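Fold lines in brushed table cover
Textiles and Linens > Care

dinwood264
Dark grey cloth, soft brushed face, bought as a Jideo table cover. Stored folded in the linen cupboard. Two creases now run the full width. Washed at 40, line dried, no change. Iron or steam?

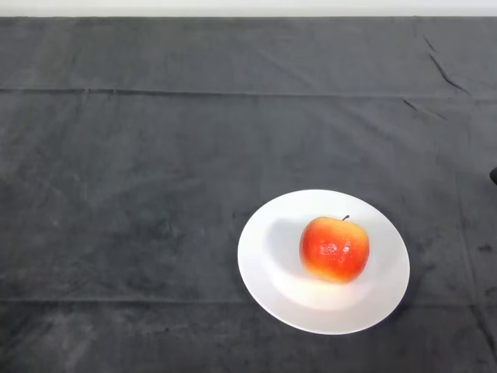
The upper crease is the worse one, a raised ridge. The lower is fainter. I want it flat under white plates by September.

pulen_k
Steam from the back, face down on a towel. Never press the face. It crushes the pile and leaves a shine.

hemline3
Disagree. Cool iron through a damp cotton cloth, over three seconds per spot, is fine on polyester. What does the label say?

dinwood264
Label cut out.

pulen_k
Then you don't know it's polyester. Steam.

hemline3
Fair. Test a corner first. Afterwards store it on a tube. Folding it again will bring both lines back.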